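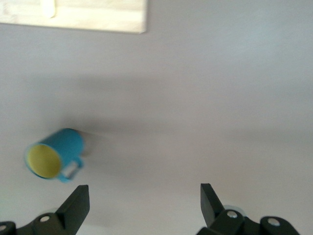
Fig. 1. Turquoise mug with yellow interior, on its side on the pale work surface. Light wooden board at upper left.

Workshop notebook, Brorside
December, entry begun 9:40 a.m.

Subject: drinking vessels and small boards, storage trial

The purpose of this entry is to record the present state of the storage trial for the Brorside tea kitchen. The inventory list stands at 1,136 pieces for the whole site, counting cutlery. The mugs are the portion of the list that gives the most difficulty, as the handles determine how many will fit on a shelf.

Position on the side. A mug laid on its side takes up more of the surface than one standing upright, and the handle must be given room as well. The turquoise mug in Fig. 1 lies with its mouth toward the lower left and the handle toward the lower right. In this position the yellow interior can be checked without lifting the mug. Colleagues inspecting for tea stains have asked for this arrangement, and it is adopted for inspection only. It is not adopted for storage.

Position upright, mouth down. Retained as the standard for the closed cupboard. Liner from Wiltex is to be cut to the shelf depth before the mugs are returned. The previous liner curled at the front and has been discarded.

Hooks. Deferred. The Trirkon rail was measured this morning and the spacing between hooks is too narrow for the wider handles. Leaving every second hook free would solve this but would halve the capacity. See the earlier note on the pantry rail, where the same question came up and was left open.

Boards. The light wooden boards are to be kept apart from the mugs in future. A board placed flat at the edge of the work surface is convenient during sorting and a nuisance afterward. The rack by the sink will take them on edge. Boards with marks on the face go to the sanding shelf first. Grain direction is to be noted on the tag if a board is sanded.

Colors. The question was raised whether mugs with a different color inside and outside should be listed under the outer or the inner color. The outer color is used from now on. The inner color goes in the remarks column. Existing entries under "yellow" need to be checked against this rule.

Washing. Two-color mugs were assigned to hand washing in the Tang kitchen list. No reason is given there. The instruction is carried over until someone can confirm it.

Open items
Cut liner, 2 shelves.
Correct the entries under "yellow."
Ask for the rail with wider spacing.
Tags for the board rack.

11:15 a.m. Liner cut for the upper shelf. The lower shelf is slightly deeper at the left and will need a separate piece.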